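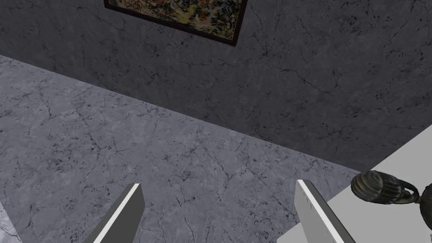
What do you need before you can build a gripper at home? A bench, a small servo, two printed fingers and a simulator to try the motions in first.

Handout 13, Hutau shared workshop. Notes by Milovan Delić.

Run the Kerr motion file before cutting any parts. Save the log — you will need it for the door task.

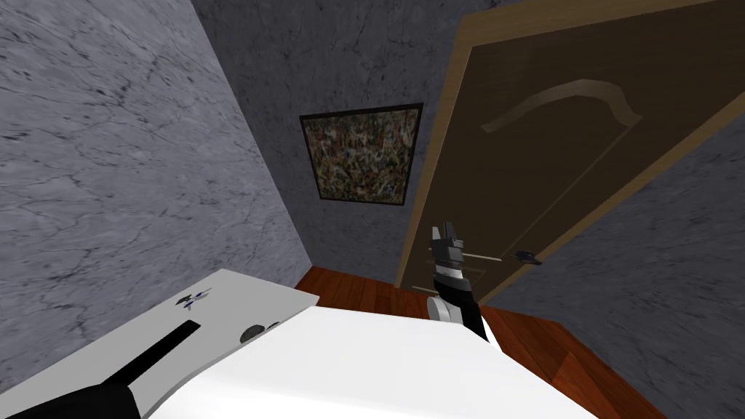 Reading time: 2 min

Door task: line the fingers up with the lever, stop, then close. Keep the speed at 200 or lower. Torquil MacRitchie has the spare servos. Bring your log to the May session.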